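La neverita y yo: una historia de limpieza

Llevaba desde septiembre diciendo que iba a limpiar la neverita del estudio, y ya sabéis cómo va esto: abres la puerta, coges lo que buscas, cierras muy deprisa y a otra cosa. Pues por fin le ha tocado. Es pequeña, negra por fuera, con un solo estante de rejilla, así que yo calculaba un ratito de nada. ¡Noventa minutos! Vale, con pausa para café (de Jindo, el de siempre, que me tiene enganchada).

Lo primero, vaciar y desenchufar. Lo segundo, puerta abierta de par en par y a mirar con calma qué hay dentro, que con la luz del día se ven cosas que de noche una prefiere no ver.
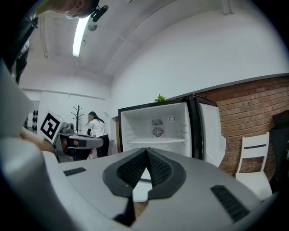

La neverita abierta y, detrás del perchero, la pared blanca que tanto me gusta.

Para el interior uso agua templada con una cucharada de bicarbonato y un trapo suave. Probé una vez el spray de Floreck y olía tanto a limón que hasta el queso sabía a limón, así que he vuelto a lo de mi abuela. El truco está en las gomas de la puerta: un cepillo de dientes viejo, paciencia y alguna canción que te sepas entera.

El estante sale tirando un poco hacia arriba y hacia fuera. Yo lo lavo en el fregadero, lo seco bien y lo vuelvo a meter despacito, porque si entra torcido luego baila y se te caen los yogures (me ha pasado, y eran de los buenos).

Con lo de arriba tengo más debate. He leído que es mejor no poner nada encima de una nevera, pero es que la plantita queda tan mona ahí, en su maceta blanca, con la pared de ladrillo detrás... Se queda. La nota amarilla también. 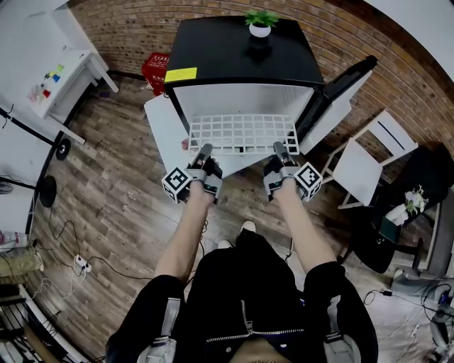
Rejilla en el interior, planta arriba y la caja roja asomando por su rincón.

Me falta decidir qué hago con los cables del suelo, que cada vez que barro me acuerdo de todos sus antepasados. He visto unas canaletas en Cukuvska que podrían servir, aunque igual me apaño con bridas. Si alguna las ha probado sobre madera, ¡contadme en los comentarios si dejan marca!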